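Mug tree

A mug tree is a small stand for hanging cups by their handles. It has a post, a base to keep it upright, and a few pegs sticking out to the sides. I've been writing up kitchen things for the Trernwood household pages for a while now, and this is still one of my favorite entries (I own two!).

Most trees hold four or six mugs, but you don't have to fill every peg. In my house the everyday mugs go on the top pegs and the odd ones live in the cupboard. Handles vary a lot, so a chunky mug may need a peg to itself - try it before you load up the rest.

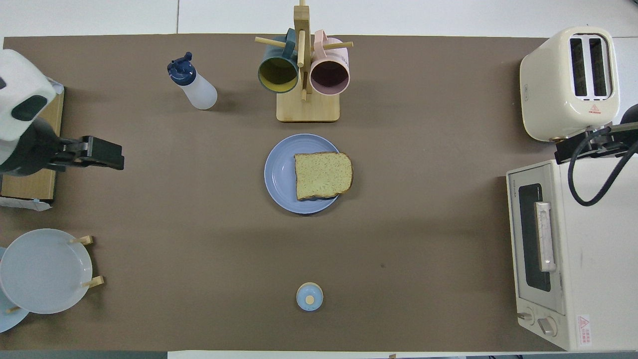

Mug tree in pale wood with two mugs, one dark teal and one pale pink, and a blue plate on the mat.

Wooden trees are the ones I see most. Metal ones take up less room but I find them noisy, and the cheap ones wobble. The Prandov style, which I grew up with, has its pegs tilted upward so the mugs don't slide off when you bump the counter. The Irkar style has straight pegs and a wider foot.

For cleaning, wipe the wood with a damp cloth and dry it right away. Please don't soak it! Pegs are often just glued in, and a loose one can be reset with a dab of wood glue and left overnight.

See also: Cup hook, Dish rack, Plate stand

Contact | © 2023 Trernwood | Back to top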